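Teaching Two Arms to Handle Cloth by Remote Control
Posted 5/2/19 by Nosipho Adams

Cloth is my favorite thing to teach, because it never lands the same way twice! Rigid blocks are a fine warm-up, but once you can steer both arms without thinking, grab some fabric.

1. Cover the table with brown paper and mark a grid in blue painter's tape. Drop the cloth in a different cell for each demo.

2. Open Drorkico, load the two-arm profile and move the leader handles slowly until both grippers follow. Check that the cables have slack.

3. Start recording, then bring the fingers in low from both sides. Go gently (stripes are great for this, you can see a twist coming). 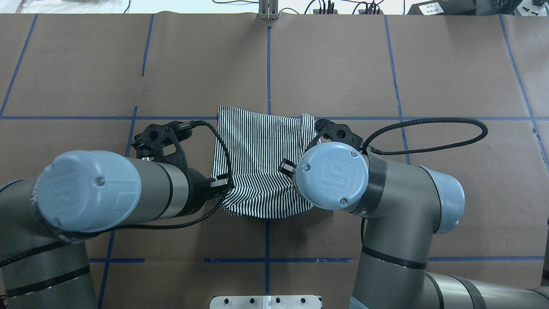

Both grippers at the striped cloth, center of the grid.

4. Finish the move, open the fingers, back off and stop recording. If you fumbled and recovered, keep it!

I trained my first decent policy on 200 demos, in sessions of 8 with a stretch in between. Save everything to one folder before you start training.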